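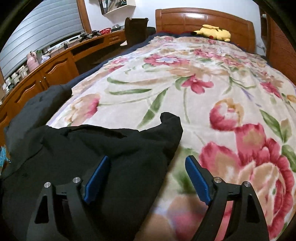
Nahom Gebreyes le reconnaît sans détour : chez lui, le vêtement porté dans la journée finit presque toujours sur le lit, et il y reste jusqu'au coucher. Beaucoup de clients de Cikora ont fait la même réponse au printemps, quand la marque leur a demandé où ils posent leurs affaires en rentrant. La question figurait dans un court formulaire envoyé en mai aux acheteurs de linge de lit.

Cikora, marque de rangement et de linge de maison, présente le 4 novembre sa gamme Flosimach, destinée aux chambres où l'on manque de place pour les vêtements de tous les jours. La gamme comprend un porte-vêtements à poser contre le mur, une patère double, un bac à glisser sous le lit et une housse souple pour les vestes et manteaux épais. Les articles sont vendus séparément.

Le point de départ est un usage courant. Une veste mise le matin n'est pas sale le soir, on hésite à la remettre dans l'armoire avec le linge propre et elle atterrit sur la couverture. Au moment de dormir, elle passe sur une chaise ou par terre. Le matin, elle revient sur le lit. Dans les chambres d'enfants, les peluches suivent souvent le même trajet.

Le porte-vêtements Flosimach a une profondeur de 30 centimètres. Il se place au pied du lit ou derrière une porte et reçoit les vêtements en cours de semaine. Sa barre est arrondie pour ne pas marquer les épaules des vestes rembourrées, et une tablette basse accueille un sac ou un pull plié. La patère double se fixe avec deux vis fournies.

Le bac sous lit mesure 16 centimètres de haut, couvercle compris. Il est prévu pour les couvertures de rechange et les plaids polaires, qui prennent beaucoup de volume une fois pliés. Cikora conseille de les rouler dans le sens de la longueur et de les ranger bien secs. Une poignée en tissu se trouve sur chacun des petits côtés. Le bac existe aussi sans couvercle, pour les peluches et les coussins que l'on sort tous les soirs.

La housse ferme par une glissière latérale. Elle se lave à 30 degrés, sans sèche-linge.

Les pièces de la gamme sont proposées en trois coloris : écru, bleu nuit et terre cuite. Cikora les a retenus pour qu'ils se placent à côté d'un linge de lit à grands motifs fleuris comme d'une tête de lit en bois, sans obliger à changer le reste de la chambre.

La fabrication est confiée à l'atelier Birhane, qui travaille déjà avec la marque pour ses paniers à linge. La distribution est assurée par Grollport dans 13 magasins et sur son site.

Prix de vente conseillés :
Patère double : 13 euros
Housse pour veste ou manteau : 16 euros
Bac sous lit sans couvercle : 20 euros
Bac sous lit avec couvercle : 30 euros

Le prix du porte-vêtements est affiché en magasin et varie selon la largeur choisie.

Des échantillons de tissu et la notice de montage sont disponibles sur demande auprès du service de presse de Cikora. Les demandes de prêt de produits pour prises de vue sont à adresser au même service, en précisant le coloris souhaité et la date de retour.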